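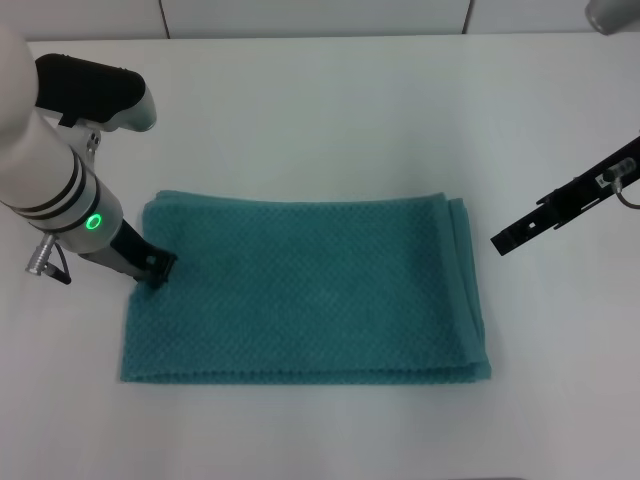
New kitchen towels don't soak up much at first. Most come from the mill with a finish on them that makes water bead and run. Wash them before you use them, with half the usual soap and no fabric softener. A cup of white vinegar in the rinse helps. It usually takes two or three washes before they dry a plate properly.

**Softener.** Skip it for good, and skip dryer sheets too. Both leave a coating on cotton.

**Sour smell.** Soak the towels overnight in a bucket of hot water with a scoop of washing soda. Wash as normal in the morning and dry them all the way through. If the smell comes back, check the rubber seal on the washer.
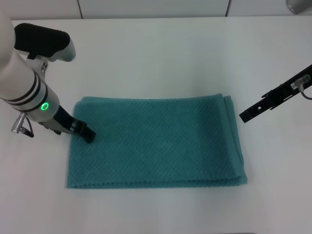 **Grease.** Rub dish soap into the spot while the towel is dry, leave it 22 minutes or so, then wash warm. Check before it goes in the dryer, as heat sets what's left.

**Folding.** Fold in thirds the long way, then in half, and then once more if the drawer is shallow. Put clean ones at the back and take from the front so they all get the same wear.

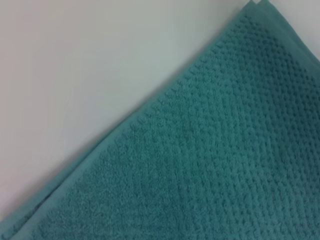

*Teal towel on a white surface.*

**Old towels.** Once a towel goes thin in the middle, cut it into quarters for rags. Nawal Abdel Rahman wrote in to say she zigzags the cut edges first, and hers have held up since June.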